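Community News | Home & Household

Rilalska Opens Free Bedding and Clothing Sort for Shared Bedrooms

25/12/2022
By Areti Margaritis

Rilalska, the household help service run by Stefanou, will offer free bedroom tidying visits to families starting in January. The visits are meant for homes where two or more people share a bedroom and clean laundry ends up on the beds.

Each visit lasts three hours. A team of two helps the family sort clothing, fold sheets and blankets, and set aside bedding that is not used in the winter months. Families keep everything unless they ask for items to be taken away.

"Most people start with the closet, and we ask them to start with the bed," said Magdalini Konstantinidis, who manages the service. "Socks and sweaters come off first — then the blankets get folded."

There are 402 visits available. Families may sign up at the Stefanou front desk until 6 p.m. on weekdays. Nestor Mangubat will handle scheduling and will call each household to set a time.

Shares: 6 | Comments: 2 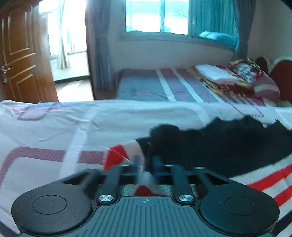
Do families need to buy storage boxes before the visit?

Boxes are optional, and folded bedding can go on any clean shelf the family already has.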